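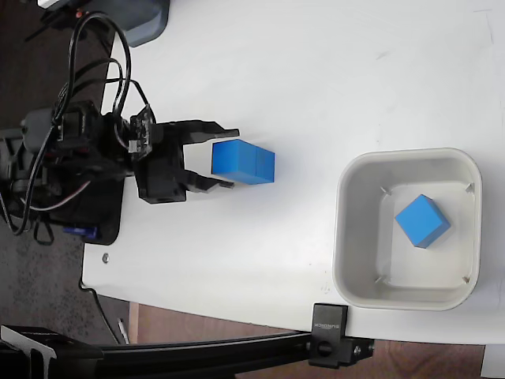
Piezas y cubos: galería de la sala Konimden

Utilizamos cookies propias y de terceros para mejorar la navegación. Si continúa en esta página, entendemos que acepta su uso. Aceptar | Configurar

La sala Konimden reabrió el 25 de marzo con mesas blancas y el material de construcción ordenado de otra manera. Antes las piezas se guardaban todas juntas en el armario del pasillo y había que volcarlo todo en el suelo para encontrar una. Ahora cada mesa tiene su propio recipiente y los bloques vuelven a él al terminar.

La selección y los textos son de Oľga Slanina. Las fotografías de la sala antigua, tomadas en diciembre, están en el archivo de Skekberg y se pueden pedir en recepción.

Bloques
Los prismas alargados son los que más se usan. Tumbados sobre la mesa ocupan poco y sirven de base para casi todo; de pie se caen con facilidad, sobre todo si alguien se apoya en el tablero.

El azul
Se eligió porque destaca bien sobre el blanco. Gintarė Lill probó primero con piezas grises y con la luz de la tarde costaba distinguir los cantos.

Cubos
De plástico blanco, cuadrados y con las esquinas redondeadas. El borde ancho permite cogerlos con una mano. Van a un lado de la mesa, nunca debajo — allí acababan recibiendo patadas.

Mesas
El tablero se limpia con un paño húmedo y nada más. Los productos con alcohol dejaron cercos en la primera mesa, que sigue en uso en la sala pequeña.

Recogida
Las piezas se meten en el cubo de una en una, sin arrastrarlas por la mesa. Peiyu Wan propuso hacerlo así después de ver los arañazos del tablero anterior. Se tarda un poco más.

Repuestos
Hay 200 piezas guardadas en el almacén Grarilent, en cajas cerradas. Las que tienen una esquina rota se apartan y Tianyou Gu las revisa cuando se llena la caja. Algunas se lijan y vuelven a la mesa.

Etiquetas
Faltan por poner en cuatro cubos. Llevarán el nombre de la mesa y ninguna otra indicación.

La galería se irá ampliando con imágenes de la sala pequeña. Quien tenga fotografías propias puede dejarlas en recepción, con su nombre y el de la mesa.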